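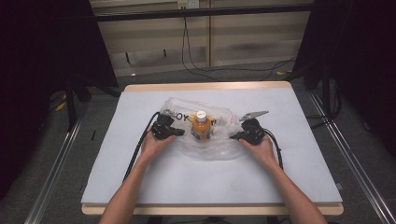 4.2 Trying the hand-held kit on soft packaging

We bought the Zupan kit from Seltberg in June, mostly because I was fed up with teaching by joystick. You get a pair of hand-held grippers, each on its own cable, and the software that turns your arm movements into something a robot can learn from. Our set came to 3395 pounds with the stand, and it lives in the back lab at Riltthorpe.

Rigid things were easy, so I'll be quick about them. Bags were where I learnt the most. Figure 3 shows the bottle-and-bag task, with one gripper held on either side of an orange bottle and the clear film bunched up around it. Film is a pain! It creases, it slides over the metal fingers, and you can't feel any of that through the handle in the way you would with bare hands.

We recorded 217 runs of this task and kept every one, clumsy ones included. The software's Event button (you press it to mark the moment of contact) is a lovely idea, but I kept forgetting it when both hands were busy - a foot pedal would suit me far better. Seltberg sells one for 395 pounds, and we haven't tried it yet.

Figure 3. Two-handed work on a bagged bottle with the Zupan grippers.

My other grumble is the cables. They're fine for short jobs at a table, but I'd want them longer for the shelf tasks in Section 5.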